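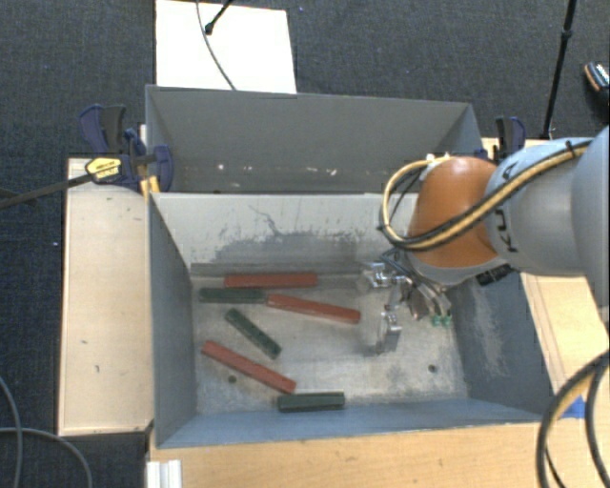 About Rament

Rament records grasping examples for learning systems. Our cell in Pestulport runs a KUKA arm over metal bins, with long red and green blocks as the basic part set. An operator starts each run, and every attempt is logged with arm position, gripper state and result. Failed grasps are kept.

A standard batch is 100 attempts. Batches are checked by Esi Mahama and Kofi Bonsu before release.

Staff: 4
Founded by: Adom Kyei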